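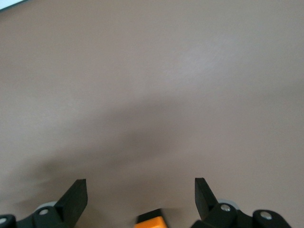

Shadow across a tabletop.

We use cookies to remember your settings and to count visits to our pages. By continuing to read, you accept our cookie policy. Accept all | Manage choices

The relief ship and the people who must wait for her

By Laiba Tarar

When the Jardine leaves the Indonby route for her yearly docking, most passengers see only a different name on the side of the ship. For Zdenka Bošković, who plans the fleet of the ferry company Grastmont, this change is the result of work which started eleven months before. She has done it nine times now. I asked her to explain how a small company with one route keeps the service alive when its only large ship is in the yard.

"People think that docking is like taking the car to the garage," she says. "You leave it in the morning, you take it back in the evening. But I must take away the ship that carries the food, the mail, the school football team and the cement. And then I must find another one which fits in the same hole."

By the hole she means the berth at Indonby. The ramp there was built for an older ferry, and it has its own wishes. A ship that is too high at the stern cannot work at low water. A ship that is too wide touches the fender before the ramp is in line. In her office Bošković keeps a list of every ro-ro vessel in northern Europe which could, on paper, use the berth. The list has 29 names. When she removes the ships that are never free in winter, it has four.

"And from these four, one is always for sale," she says. "The owner tells me, yes, you can have her, if I did not sell her before. This is not an answer I can print in a timetable."

The charter itself is the part she likes most. A relief ship can be taken on bareboat terms, where Grastmont gets the vessel and puts its own crew on board, or on time charter, where the owner sends the ship with people. For many years the company preferred bareboat. The crew knew the harbor and the passengers knew the crew. But a crew must be trained on a ship it has never seen, and for a charter of five weeks this training can eat one week of it.

Three winters ago they changed to time charter, with one condition. Two of Grastmont's own masters sail together with the owner's crew for all the period, and every arrival at Indonby is made with one of them on the bridge. One is Calum Rankin, who has been on the route since he was a deck cadet.

I reached Rankin by telephone during his leave. He was friendly, but he did not want to make the job sound larger than it is. "You stand beside the man and you tell him where the tide sets," he said. "The first day you talk a lot. After a week you hardly talk." What does he tell them? "That it pushes you north off the pier end for the last hour of the flood, and it doesn't look like it will. The chart has it, fair enough, but the chart has it in very small print."

Bošković says that the first winter with this arrangement was not easy. The hired ship had a good crew, but their working language was not English, and the safety announcements had to be recorded again. The cook made an excellent fish soup and nothing with chips. There were letters. One of them, from a haulage driver, asked if the soup could stay when the Jardine came back.

"I answered all the letters," she says. "To this one I answered that I would ask. I asked. The soup did not stay."

The more serious problem was the freight. The Jardine has 583 lane meters for vehicles. The ship that replaced her that winter had less, and much of it was on a lower deck reached by a lift, so trailers had to be loaded in a strict order. If a driver came late, his place was behind a trailer already standing there. The terminal at Indonby used a paper plan and a large eraser.

This was the reason for Cletever, the loading program which Grastmont bought in the following year. It is now used on the Jardine also. Bošković speaks of it with respect but not with love. The program knows the length, weight and height of each booked unit and proposes a plan, and it makes a new one if something changes. It is quick. What it does not know, she says, is that one farmer always books for a trailer and comes with a trailer and a horse box.

"So we still have Lachlan," she says.

Lachlan MacRitchie is the loading supervisor at the terminal. He joined us for a part of the conversation, still in his yellow jacket, and he would not sit down. I asked if the computer has made his work easier.

"It's made it earlier," he said. "I used to sort it out at half past six with the trucks in front of me. Now I get the plan the night before and I lie there thinking what's wrong with it." He admits that it is usually right. He has stopped using the eraser, but it is still in the drawer.

I wanted to know what the relief period costs, and here Bošković became more careful. The daily hire is confidential. She could say that the price of a suitable ship in January is much lower than in April, and that this is the true reason why the docking is in winter, when the weather for the crossing is at its worst. Some islanders have said for years that it should be moved to spring. She does not disagree with them.

"If I look only from the side of the passenger, I would dock in April. The sea is kinder. But in April every company wants the same four ships, and the yard gives the good places to those who come with six vessels, not with one. I would pay more, and maybe I would get nothing."

Ruaridh Rutherford, who keeps a feed and hardware store near the harbor in Indonby, is one of those who would like the change. He wrote to the company last December, and he was glad to repeat his view to me. In the last relief period he counted the days on which his delivery did not come, and he keeps the numbers in a notebook. "I've nothing against the ship they hired," he told me. "She's a decent enough boat. She just can't sail in what the Jardine can sail in, and they bring her here in the worst month of the year." He now fills his store before the docking, and he has rented a second shed for the feed.

When I gave this to Bošković, she nodded. The smaller ships roll more, and the limit for vehicles is reached sooner. In the last relief period 62 sailings were planned in the timetable and seven of them were canceled for weather. She considers this a fair result for the season. She understands that it is no comfort for a man who waits for feed.

A possible help would be to change the berth and not the ship. If the ramp at Indonby were longer by a few meters, her list of possible vessels would grow, and some of the new names would be larger. The harbor belongs to the council, which has asked for a study. Bošković has given the measurements and some drawings. She does not expect that anything will be built before her next three dockings.

Until then the work repeats itself. At the time of our meeting she had the yard place confirmed and a first offer from an owner whose ship had served the route once before. MacRitchie remembered the vessel well, mainly for a pillar on the car deck — it has been painted many times, he said, and every time by a different truck.

Has she ever thought of buying a second ship? She laughed, and then she answered seriously. For 11 months of the year it would have nothing to do. It would need a crew, a berth and its own docking. She has made the calculation for the board twice, and both times she recommended against it.

Before I left, she showed me the message that she sends to the ship's owner on the last day of each charter, with the fuel figures and the list of damages. Under the last one there was a line where she asked for the recipe of the fish soup. It had been answered the same evening, in a language that neither of us could read, and it was waiting for a translation.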